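Subject: Re: [suture-data] wrist view, glare and what counts as a usable episode

Refilwe Mofokeng wrote:
> Before we record more at Ekbridge, can we settle two things?
> 1. Do we keep episodes where the wrist view is washed out for
> part of the stitch?
> 2. Does an episode end at the knot or at the thread cut?
> Brenov's loader assumes the cut.

1. Keep them. Of the 524 episodes in the Lirnov set, 223 have glare over part of the tissue. Dropping them leaves too few wrist views with a bright surface, and the policy will meet that surface at run time anyway. Please add the tag "glare" and leave exposure alone within a session. Changing it between stitches gave us 4 bad batches in April.
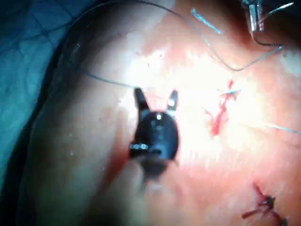 Discard an episode only if the jaws can't be made out during the grasp. Thread that fades against the highlight is acceptable. Annotators should mark it "uncertain" and not guess its path, as the thread tracker treats a guessed path as ground truth.

2. End at the cut. The older Nel recordings end at the knot, so I will relabel those and leave the loader as it is. Failed grasps stay in, up to 3 per stitch. Past that, stop and start a new episode.

One request: log the open and close commands for both instruments, including the one the wrist camera mostly misses. Over half of the handoffs can't be segmented from video alone.

Lerato Potgieter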